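# Koststead guest house - questions we get about linen, laundry and the rooms

Last changed in January. If your question is not here, please write to us before you travel. Elīna Grigaitė reads the mail every morning before 11 and answers in English, Latvian or Russian.

## Before you come

**Do I need to bring my own sheets?**
No. Sheets, one pillow and one blanket are in the price. A second blanket you can ask for at the desk, and it is free. In winter many guests ask, so please tell us early.

**Can I bring my own sleeping bag?**
You can, but please use our bottom sheet under it. The price stays the same.

**What size are the beds?**
The beds in the upper rooms are 200 cm long. In the two rooms facing the yard they are 190 cm, and tall people should tell us when they book. We cannot push these beds together, the floor is not even there.

**Do you use feathers or wool?**
The pillows are synthetic. Some of the blankets are wool. If you have an allergy, write this in your booking and we will make the bed with cotton only.

## Towels

**Are towels included?**
One large and one small towel for each guest. For the lake, please take a striped towel from the shelf near the back door. The white ones must stay in the house.

**How often do you change them?**
Every third day, and the bed linen once a week. If you want it sooner, hang the green card on the outside handle of your door before 9 in the morning.

## Washing your clothes

**Is there a washing machine for guests?**
Yes, there are two machines in the basement, next to the boiler room. They take tokens, which you buy at the desk. One token is one wash, and the powder is included. The dryer is free, but it is slow with jeans and thick sweaters.

**When can I use it?**
From 8 in the morning until 9 in the evening. Room 4 is directly above the machines and we promised quiet to the people who sleep there.

**Somebody left clothes in the machine. What do I do?**
Put them in the basket on top, please, and start your own wash. We do the same with yours if you forget them.

**Can you wash my clothes for me?**
We do not do it ourselves. The laundry Kernon in the village takes a bag before 10 and brings it back the next afternoon. You pay them directly. They do not work on holidays, and their card machine is often broken, so have some cash.

## Stains and damage

**I made a stain on the blanket. Will I have to pay?**
For coffee, wine, berries or a little blood - no. Tell us the same day and do not try with hot water, it makes many stains stay forever. Most spots come out if we get to them quickly. The charge is only for burns, cuts and hair dye, and then it is the price of the blanket and nothing more.

**Can I try to clean it myself?**
Cold water and a clean white cloth are fine. Press, do not rub. Please do not use bleach on the blankets with a pattern, even a small drop. If you have a stain remover with you, test it first on the edge where the label is sewn.

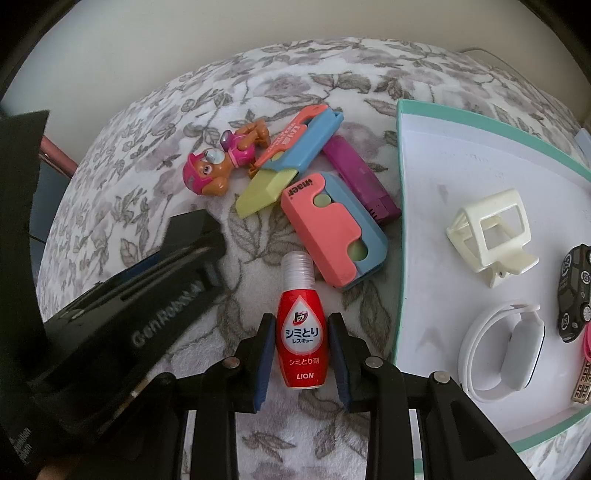
Teemu Kinnunen wrote to us after his stay that he had spilled blueberry soup on his bed and was too shy to say it until he was leaving, and he asked if we could put this answer higher on the page. We have not moved it, but we did print it and hang it in every room.

**What if I find a stain when I arrive?**
Come to the desk and we change the bed at once, also late in the evening. After 10 please call the night number, which is on the inside of your door.

**Does the deposit cover the linen?**
Yes. The deposit is 500 kronor for each room and it comes back to your card after you leave. Some banks need several days for this - we cannot make it faster.

## Small things

**Do you lend an iron?**
There is one iron and one board, in the cupboard on the first floor. Please write your room number on the paper inside the cupboard door, so that the next guest can find it.

**I forgot something in the room. Can you send it?**
We keep clothes and chargers for three months. Write to us what it is and which room you had. You pay only the postage.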